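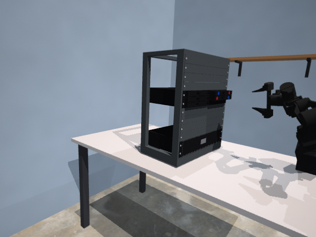 Trinh Hầu wrote:
Blanking panels are the cheapest fix there is and I don't see why the OP skipped straight to asking for a bigger AC unit. Close the gaps first, measure again, then talk about tonnage.

Reply from Juwita Gunawan
Original poster, so let me restate the setup. Closet with one door, one return grille in the ceiling, one supply at floor level. Total load at the power strips is 3,131 watts. Inlet temperature at the top server is fine in the morning and climbs after lunch until the alarm goes off. I have asked the building for more cooling twice. Their contractor, Indetti, says the existing unit is sized correctly. I would like to know if they are right before I argue a third time.

Reply from Trinh Hầu
They may be. Is the supply air temperature steady when the inlet climbs? If supply stays flat and inlet rises, you have recirculation. If both rise together, the unit is running out of capacity or the coil is dirty.

Reply from Juwita Gunawan
Supply is flat at 62 F all day. Only the inlet moves.

Reply from Trinh Hầu
Then it's recirculation. Exhaust is getting back around to the front. 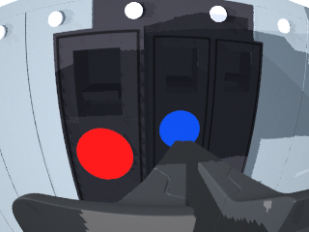

Freya Catterall wrote:
Everyone always says recirculation and stops there. The closet door matters as much as the rack. If it's a solid door with a tight seal and the return grille is undersized, the room goes positive, the supply flow drops, and the server fans pull from wherever they can. You can fill every open slot and still see the same curve. I had exactly that with a Mornix cabinet. We spent a month on panels and brush strips. A transfer grille low in the door took the peak off in one afternoon.

Reply from Trinh Hầu
One case. What was your pressure difference across the door before and after?

Reply from Freya Catterall
Didn't log it. The inlet sensor was enough for me.

Reply from Trinh Hầu
It wouldn't be for me. You changed the supply flow and the leakage path at the same time, so you can't say which one did it.

Reply from Dewanti Pangaribuan
You can both be right. Has anyone asked about flow direction on the switches? Half the access switches I come across are mounted facing the rear for cable access, and they blow warm air out the front. No panel helps with that. Get the reversed fan kit or a duct.

Reply from Juwita Gunawan
2 switches, both mounted ports to the rear. I'll check the fan direction tonight. 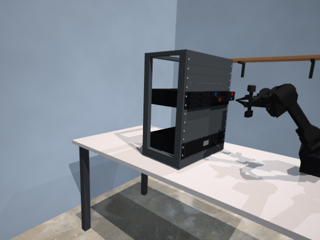

Reply from Trinh Hầu
Panel coverage gets treated as a front face problem, and on an enclosed cabinet it mostly is. On an open frame it is only part of the job. Take the rack pictured: flat plates stacked tight above the server, thin seams, nothing wrong with the front. But the side is open and you can see the wall through it, above and below the chassis. Warm air leaving the back of a server in a frame like that can travel forward along the side and come around the corner post to the inlet. Fit a side panel, or at least close off the side wherever the equipment sits. Werkano sells a cut-to-length sheet for this, but any rigid sheet with a suitable fire rating will do.

Reply from Freya Catterall
Agree on the side panels. Still want to see the door checked.

Reply from Juwita Gunawan
Mine is open on both sides. Panels on order.

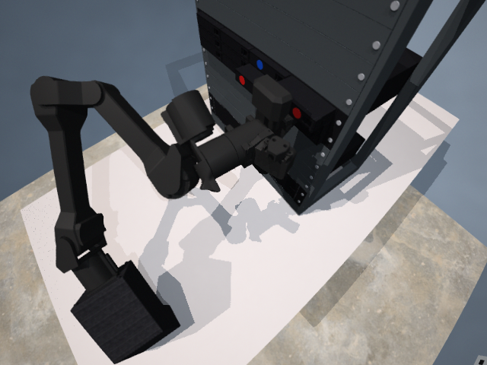
Dewanti Teoh
Mechanical engineer, Tambunan

Coming in from the building side. Before you buy anything else, do a smoke test. Shut the door, let the room settle, and release a small puff at the top front corner of the rack, then at the bottom. Watch where it goes. Repeat with the door open 4 inches. If the smoke at the top front moves toward the rack from behind, you have Trinh's problem. If the supply flow picks up noticeably with the door open, you have Freya's. Tell the building first so the detector can be isolated.

On sizing, 3,131 watts is a little under 10,700 BTU per hour. Compare that with the sensible capacity on the data sheet at your actual return temperature. The number in large print is usually total capacity, latent included, and a server closet has almost no latent load.

Reply from Juwita Gunawan
Data sheet requested. One of the switches does exhaust to the front. Fan kit goes in with the side panels, and I'll post the inlet log after the smoke test.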